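Utilizamos cookies propias y de terceros para mejorar tu experiencia. Si sigues navegando, entendemos que aceptas su uso. Aceptar | Configurar | Rechazar

Incidencia: la firma del contrato de alquiler sale como «no válida» después de añadir el anexo
Producto: Harkero, módulo de plantillas
Estado: resuelta (con un fleco pendiente)

Mensaje inicial

¡Hola! Os escribo desde un despacho pequeñito, llevamos sobre todo alquileres de locales y alguna comunidad de vecinos. Preparo los contratos con vuestra plantilla de arrendamiento para uso distinto de vivienda y luego los mando a firmar por Misano, que es lo que usan casi todos mis clientes. Hasta ahora, de maravilla. El problema ha empezado con el contrato de Rojanasak, una empresa que alquila un bajo para poner una tienda de telas.

El contrato tiene 19 cláusulas. Lo firman las dos partes, descargo el PDF, lo abro y todo correcto, panel verde y certificados en orden. Después adjunto el inventario como anexo desde el propio Harkero (botón «Añadir anexo», el de siempre), vuelvo a descargar y me aparece «Al menos una firma no es válida». Y encima la cláusula de la fianza, que era la 16, pasa a llamarse 17, con lo que todas las remisiones internas apuntan a donde no deben. ¡Un contrato que te manda a la fianza y te lleva a las obras!

Me urge un poco, la arrendataria quiere las llaves y la propiedad no las suelta sin el documento limpio.

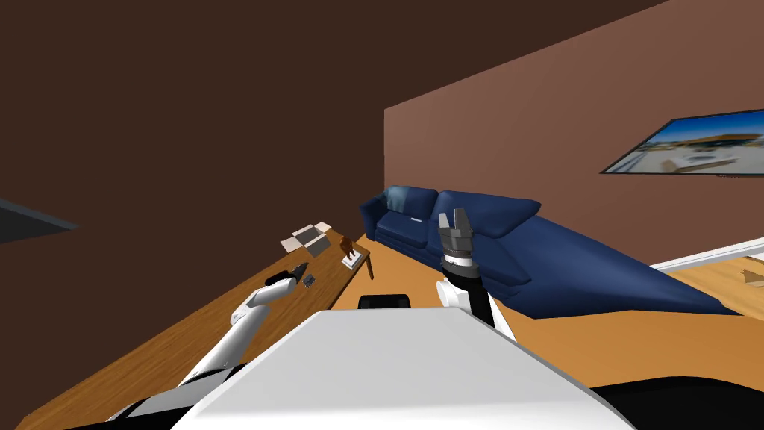 Se me olvidaba: ya he probado a cerrar sesión, a cambiar de navegador y a descargarlo desde el ordenador de recepción. Igual en todos. También he borrado el anexo y lo he vuelto a subir, y la numeración se quedó como estaba, o sea, mal.

Primera respuesta de soporte

Me pidieron la versión de la plantilla y el orden exacto de los pasos. La versión es la que se actualizó en diciembre. Los pasos, tal cual los hice:

Primero, duplicar la plantilla y rellenar los datos de las partes.
Segundo, generar el PDF y enviarlo a Misano.
Tercero, esperar las firmas (la arrendadora tardó lo suyo, no le llegaba el código al móvil).
Cuarto, adjuntar el inventario.
Quinto, descargar el documento final.

Y me contestaron que el fallo de la firma venía del cuarto paso. Al adjuntar el anexo, Harkero volvía a generar el archivo entero, y un PDF firmado no se puede regenerar sin que la firma se rompa. Vale, eso lo entiendo, es como arrancar la última hoja de una escritura y graparle otra. Lo que no entiendo es que el botón siga ahí, tan tranquilo, cuando el documento ya está firmado. Lo he puesto como sugerencia – con cariño, eh.

Ojo con una cosa, por si alguien lee esto con prisas: que el lector de PDF diga «no válida» no quiere decir que el contrato no exista ni que las partes no se hayan obligado. El archivo que firmaron sigue guardado en Misano, intacto. Lo que no vale como prueba cómoda es la copia que yo había manoseado después. Se lo tuve que explicar a la propiedad por teléfono y creo que me creyó a medias.

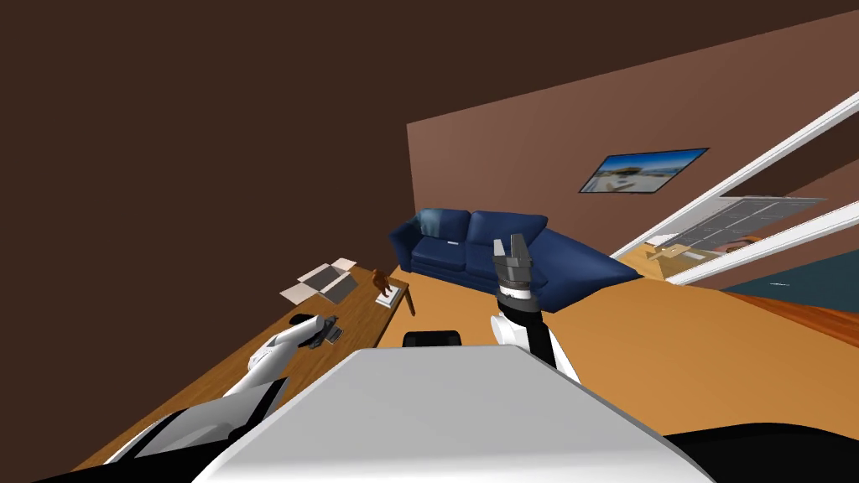
Prueba con la copia original

Entré en Misano, bajé la copia firmada y la abrí sin pasar por Harkero. Panel verde. La fianza en la 16, como tiene que ser. Hasta aquí, un alivio enorme.

El inventario, entonces, lo hice como documento aparte: un anexo con su propio encabezado, que identifica el contrato principal por la referencia y el local, y que firman las mismas 2 partes. Queda algo menos bonito que todo en un solo archivo, pero se sostiene. En el encabezado puse que forma parte inseparable del contrato y que, si hay contradicción, manda el contrato. Esto último ya lo hacía en papel y no veo motivo para dejarlo ahora.

Me faltaba lo de la numeración. Desde soporte me mandaron a «Ajustes de plantilla», pestaña «Numeración», y me dijeron que mirase si estaba marcada la casilla «Renumerar al insertar». Marcadísima. Por lo visto la actualización la activa sola y el anexo trae una cláusula oculta de «documentos adjuntos» que se cuela antes de la fianza. La desmarqué, guardé y repetí todo con un contrato de pruebas.

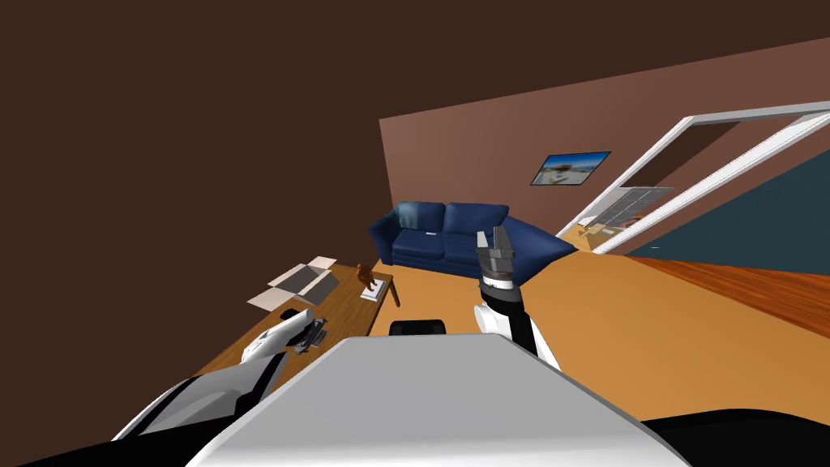 La pinza blanca del brazo izquierdo, sobre el escritorio de madera.

Resultado del contrato de pruebas: numeración estable y remisiones bien. Lo repetí 5 veces, cambiando cada vez el sitio del anexo, y no se movió nada. ¡Por fin!

Segundo problema, que no había contado

Ya que estábamos, aproveché para preguntar por los contratos de Poltora, otra clienta, que firma siempre con certificado de representante. En el pie de firma me salía el nombre de la persona y no el de la sociedad, y eso en un arrendamiento es un lío de los gordos: no es lo mismo que se obligue la empresa a que parezca que se obliga su administradora a título personal. En el texto del contrato sí consta bien, en la comparecencia, con los datos del cargo, así que no es un drama, pero a mí el pie me gusta que diga lo mismo que la primera página.
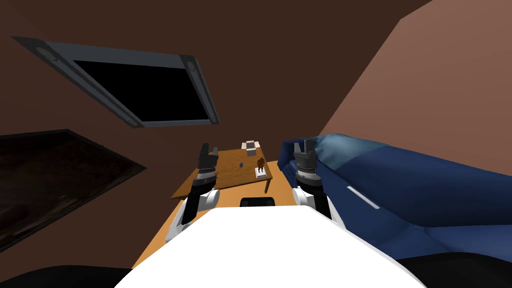 Soporte me explicó que el pie toma el campo «Firmante» y que hay otro, «En representación de», que viene plegado. Hay que desplegarlo en cada parte antes de enviar. Probado con un borrador y sale perfecto, sociedad arriba y representante debajo. Para los contratos ya firmados no he tocado nada, faltaría más, después del susto del anexo no vuelvo a abrir un PDF firmado ni para mirarle los márgenes.

Pendiente

Que avise antes de dejarte adjuntar algo a un documento firmado. Me han dicho que lo pasan al equipo de desarrollo, sin fecha. Por mí podéis cerrar la incidencia y dejar abierta solo la sugerencia. El inventario de Rojanasak ya lo tienen las dos partes para firmar, y en cuanto me llegue lo archivo junto al contrato. ¡Gracias por la paciencia!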